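3.2 How people decide what counts as outgrown

I went into the interviews assuming that "outgrown" was a measurement. A child's foot gets longer, the sock doesn't, and at some point the heel of the sock ends up under the arch and somebody gives it away. That is how the sizing literature treats it, and it's how I treated it in my first draft of the interview guide (which Vlastimil Krajčí very kindly tore up for me over two long lunches). The parents in Grallembridge had other ideas.

When I asked them to tell me about the last thing their child grew out of, hardly any of them started with size. They started with a story. One father told me about a winter hat that still fit perfectly well but had become "the baby hat" the day an older cousin came to visit. A mother of twins said she had stopped putting one of the girls in a certain pair of pajamas because the other twin had taken to calling them hers, and it was easier to let them go than to referee it every night. I have pages and pages of this, and I loved all of it, but it made a mess of my coding scheme. My category for physical fit, which I'd expected to swallow most of the material, ended up sharing the top level with something I eventually labeled social fit.

Socks deserve their own paragraph here, mostly because they behave so badly. Chalerm Chaiyaporn's earlier work at the Prurkura clothing exchange found that socks were brought in less often than any other item, and he put it down to wear. I think he's partly right. But my parents also talked about socks as things that never quite get a decision made about them. A coat is taken out, tried on, argued over and passed along. A sock just stops turning up in the rotation, and then a year later it's at the back of the drawer with its partner missing and a character on it that the child can barely remember liking. The printed ones were kept longest. Several people laughed when they told me this, and then went and got one to show me (Figure 4).

I should say something about money, since reviewers of an earlier version asked, and fairly. The families who had the least to spend weren't the quickest to pass clothes on, which surprised me. They kept more, for longer, in case of a new baby or a neighbor's baby, and they knew exactly what they had. Uthai Wongsuwan has a nice term for this, the standing wardrobe, meaning the clothes a household holds ready for a child who isn't there yet. I've borrowed it throughout Section 4 and I probably lean on it too hard. The better-off families were much vaguer about their stores. More than one parent opened a closet during our talk and found a bag they had no memory of packing!

The coded material comes to 419 separate mentions of a garment being kept, given or thrown out. I coded all of them myself the first time through, and then Noel Quiambao coded a portion without seeing my labels. We disagreed most over mentions where a garment had changed jobs: a T-shirt turned dust cloth, a sock pulled over a door handle to stop it banging. Noel wanted those under "thrown out" and I wanted them under "kept." We argued it back and forth through most of August and settled on a separate code, "moved," which I now think is the most interesting one we have.

Figure 4. Child's sock or similar small item, light blue, with a printed cartoon character.
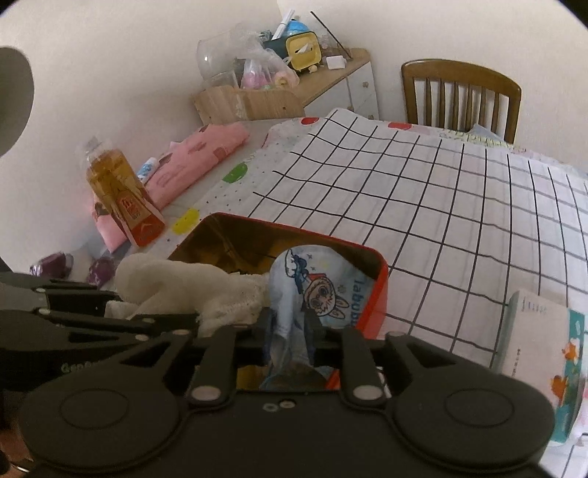
The "moved" mentions also cluster by room, and I hadn't planned for that at all. Kitchens took in T-shirts and old crib sheets, garages took in anything knitted, and bathrooms hardly took in anything. I didn't ask about rooms in the first round of interviews, so the pattern rests on what people happened to bring up, and I'd want to go back and ask everyone properly before I made much of it. The Magalhães interviews, which I turn to next, did include the question.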